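Unit 3 Handout: Gripper Faults and What the Log Won't Tell You
Instructor: Alfie Wainwright
Revised Saturday, March 31, 2018

Read this before lab. It covers the pad failure on the Lovlow hand tool, which the vendor's paperwork calls "cosmetic wear." I don't buy it, and by the end of the unit I hope you won't either.

Background. The Wuso pads were rated for 1,840 closures. Ours started shedding at 900. The fault log showed five dropped parts and blamed operator error for every one. Maybe so. But the log records finger position and motor current, and neither one knows what the rubbing surface looks like.

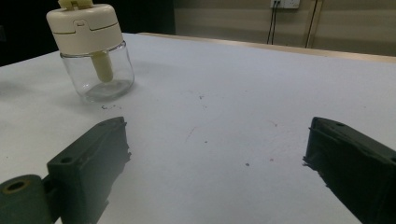

A position reading says the fingers got where they were told to go. It says nothing about grip. Mancuso's service note skips over this and suggests raising the closing force, a fine way to crack glass and a poor way to find a fault. Loose bits also end up on the work surface, where they get under the next part and tip it. 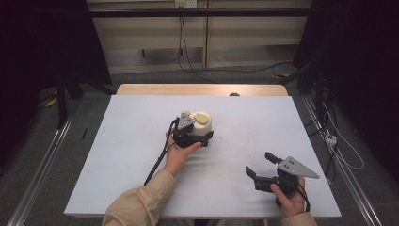

Two-handed work makes the diagnosis harder. When a part slips, each side can blame the other, and the Dedley report does just that for three pages. Start with who was holding what. With the left gripper closed on the white cylinder and the right one open and empty, a slip at that moment belongs to the left side – check its pads first. Look at the board too, specks included, before anyone wipes it down.

For September's class I added one rule: no force changes until both pads have been looked at under a lamp.

Due next session: one page on why "operator error" was the first entry in the log, and what evidence would change your mind.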